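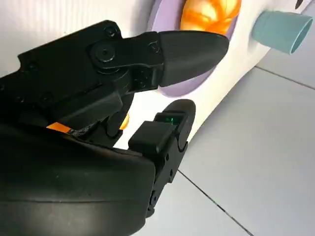 Lavender ring and black fingertip.

Section 3: Fitting the Flokham lap timer before your first session

Welcome back, and well done for getting this far! The lap timer is the bit most drivers look forward to, so put the kettle on and take your time over it. You will need the transponder, its bracket and the 2 long bolts from the small bag.

1. Switch the car off at the master switch and take the key out.

2. Hold the bracket against the floor behind the front axle, arrow pointing forwards, and push both bolts through from underneath. Finger tight will do for now.

3. Slide the transponder in until it clicks. If it feels stiff, take it out and try again (a gentle wiggle usually does the trick).

4. Tighten the bolts evenly, a little on each side.

5. Switch the car back on, hold the Pasis button on the dash display and type in 3727. Change this code to one of your own once you are up and running.

6. Drive one slow lap. Your first time will appear when you cross the line for the second time.

Note: Cars racing in the Cusi class must carry the timer on the left-hand side. If you bought yours before April, your bracket may have come ready drilled for the right, so do ring Anisa Latuheru on the parts desk and she will happily post you the other one.

Caution: Never reach under a car that is held up only by a jack.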